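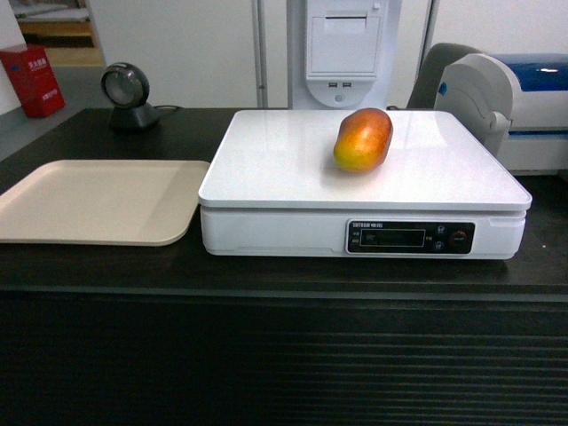

# Botadus

Botadus is a price and weight list for loose fruit and vegetables, kept as plain CSV files, plus one small script for checking them. I started it as a notebook habit (I write down what I pay for things, always have) and then Roksolana Onyshchenko asked if she could have it as a spreadsheet, and then she asked if she could fix my spelling, and by then it was a repo.

If you want to know what a bunch of radishes weighs at Mukham market before and after you take the leaves off, you're in the right place!

## What's in the box

- `items.csv` - one row per kind of produce, 66 kinds at the moment
- `weighings.csv` - the big one, a bit over a year of entries
- `shops.csv` - where things were bought
- `names.csv` - all the different names people use for the same vegetable
- `check.py` - complains about bad rows

There used to be a `recipes` folder. I took it out in June, it was only ever my soup.

## Getting started

You need Python and nothing else. Clone the repo, go into the folder and run

```
python check.py weighings.csv
```

If it prints nothing, you're fine. If it prints a pile of lines about `unit`, your spreadsheet program has probably turned the `g` column into something clever. Re-save with every column set to text and try again. I lose an evening to this every few months and I wrote the thing.

## Columns in weighings.csv

| column | what goes in it |
|---|---|
| `item` | short name from `items.csv`, lower case |
| `shop` | short name from `shops.csv` |
| `month` | just the month, spelled out |
| `grams` | whole number, no comma |
| `price` | what was paid for that one piece or bunch |
| `state` | `whole`, `trimmed` or `peeled` |
| `who` | initials |
| `note` | anything you like, please keep it clean |

The comma thing matters. A big cabbage goes in as `1000` and not as `1,000`, or the checker reads the rest of the row one column over and tells you that your cabbage was bought at a shop called `000`. Myroslav Harasym found that one and sent me a screenshot with no message attached, so I assume he was pleased with himself.

## How we weigh

Kitchen scales, whatever each of us has. I know that will bother some of you. We did a little comparison using the same unopened bag of sugar on everybody's scale and the worst one was 5 grams off, and for onions I can live with that.

A few habits we've settled into:

- Weigh it the day you buy it. Herbs and salad drop fast in a warm kitchen, carrots with their tops on even faster.
- Zero the scale before you put anything on it. If you need a bowl for peas or cherries, zero it with the bowl on.
- One piece per row for anything bigger than a plum. For small stuff, weigh 10 and say so in the note.
- If it's got a sticker, leave the sticker on, life is short.
- `trimmed` means the way you'd start cooking with it - leek tops off, cauliflower leaves off, that sort of thing. `peeled` means peeled and, for stone fruit, stone out.

Mangoes get two rows whenever possible, one `whole` and one `peeled`, and I'd love more of those. The stone is such a big share of the weight, and it varies a lot between kinds, and most of our mango rows come from a single shop. Same goes for avocados. If you eat a lot of either, please, please send rows.

## The shops

Most entries come from Mukham, the covered market near me, and from Koval, a grocery a few streets over that sells by the piece where Mukham sells by weight. Comparing those two is half the fun! Koval's peppers look like a bargain until you notice how small they are, and then in late summer it flips completely and I walk right past the market to get there.

Roksolana shops at Tindanent, which is a farm store with a short list of things and a very long list of potatoes. Everything under `potato_` in `items.csv` is her doing. I've asked her whether we need that many potatoes. She feels we do.

I go to the market late, when the crowd has thinned out and the fruit sellers start knocking prices down, so the Mukham prices lean low. Keep that in mind before you use them to argue with anyone. Morning prices would be a real help if somebody gets up earlier than I do.
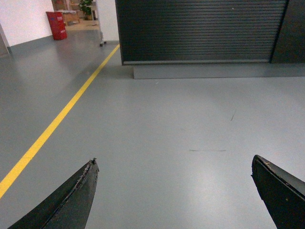 *Gray floor, with the passage off to the upper left.*

## Names

`names.csv` is the file I get the most mail about. One seller's "spring onion" is another one's "green onion" and a third one's "salad onion", and don't get me started on what counts as a squash. I don't pick winners. Every name anyone has used gets a row, and they all point to the same short name in `items.csv`. If yours is missing, add it and tell me where people say it.

Zucchini and marrow are separate items. We had that argument already and it's in the closed issues if you want to relive it.

## Things that are wrong with it

- Winter is thin. I buy the same four vegetables from the first frost on.
- Prices don't carry a tax column and they should.
- `state` can't handle bread-and-butter cases like "peas, half shelled, got bored". Those rows say `whole` with a note.
- Early rows have no `who`. They're all mine.
- Garlic is a mess. Some rows are heads and some are single cloves and I didn't write down which, so treat anything under garlic as decoration until I sort it out.

## Sending rows

Open a pull request if you know how, or just mail me a CSV, or type it into an issue, I don't mind. Run `check.py` first if you can. Small batches are easier for me to read than giant ones, and I do read all of them, usually around supper.

Please don't send rows you've copied from a store website. The list is only any use if somebody had the thing in their kitchen.

## License

Public domain. Use it for homework, for your shop, for settling a bet. If you make a chart out of it I'd be happy to see it - the one Myroslav made of leek weights by month is stuck to my fridge.

## To do

- sort out garlic (see above)
- split `pepper` into sweet and hot
- let `check.py` take more than one file
- ask Roksolana about the potatoes again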